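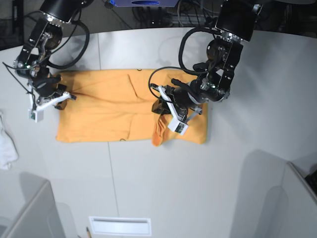 I fold towels for a living now. More exactly, I am paid to watch a product fold towels and then have opinions about it, and my mother has stopped asking what I do.

The product is the Aslow two-arm folding kit, sold by Bevico. You get two arms, two grippers, the mounting hardware, a pile of cables and one year of the Drakel software. You supply the table, the towels and the evenings.

I run a small rental linen business. We wash a lot of towels. I do not enjoy folding them and neither does anyone I have ever hired, so when Bevico offered a trial starting in June I said yes before reading the attachment.

The attachment was 11 pages. Page one says "intuitive setup." Pages two through 11 are the setup.

Day one: bolting things to other things. The bolts are excellent. I have no complaints about the bolts and would like that reflected in the final score.

Day two: cables. Each arm needs a loop of slack so the wrist can turn without yanking its own cord. Too little slack and it stops with an error. Too much and it catches on a passing sleeve. The guide suggests "a comfortable amount," like it's describing gravy.

Day three: left and right. The arms are named from the robot's point of view. If you stand across the table facing it, its right arm is on your left. I understood this perfectly well and still sent the wrong arm home four times before lunch.

OK, the folding. A flat towel on a plain white table is the thing it does best. One gripper holds an end down, the other pinches some fabric and lifts. The first time I saw it I made a small noise, which I will deny.

Pinching is the hard part. Fingers know when they've got one layer and when they've got two. The grippers have to work it out, and sometimes what they work out is "a handful." You get a bunched-up flap going for a ride while the rest of the towel stays put and waits.

Drakel has a setting for this called Grip Confidence. It goes from 1 to 100. Mine came set at 100, which explained a lot about the first week. I've since brought it down to a more modest number and we get along better.

Bright colors help. Orange on white goes well. White on white is a different product. I put down one of our white hand towels and the software drew its outline as a sort of rumor.

Somebody asked about speed. I did 909 folds over the trial because Drakel keeps a running total in the corner of the screen, and once there's a number in the corner of a screen I have to look at it. A good fold is slower than me. A bad fold is slower than me and then I also have to fold the towel.

In its favor: it doesn't get bored. At 10 at night my folding turns into a kind of rolling. The kit's late folds looked the same as its morning ones, including the bad ones, which were bad in exactly the same place.

Support is good, by the way. I wrote in to complain about a towel that always came out crooked and they asked for a picture of the towel. The towel was crooked. It has been crooked for years. I've been correcting for it by hand this whole time without noticing.

Things it won't do yet: fitted sheets (please), anything with a tassel, and anything that arrives in a ball. You have to lay each towel out flat first. I raised this with Bevico, since laying it out is half the job. They said unfurling is "on the roadmap." I have seen the roadmap. It's a long road.

For comparison I also got a quote from Tiêu, who don't sell you arms at all. They rent you the whole station by the month and send someone to look after it. Nicer manual, bigger bill. If you have a real laundry floor I'd call them first. I have a back room and a table.

Price question, since it's half my replies: Bevico asked me not to post the trial rate. I'll say that it's more than a folding board and less than a van, and that I own both of those and they have never needed a firmware update.

So would I buy it? For one size of towel, in a color it can see, with a person nearby who was going to be there anyway – yes, maybe, at the right number. For my mixed pile, no. I've asked for another month. They said yes suspiciously fast.

Will post again when the unfurling update lands. Meanwhile if anyone has a source for plain orange bath towels, not too thick, my DMs are open.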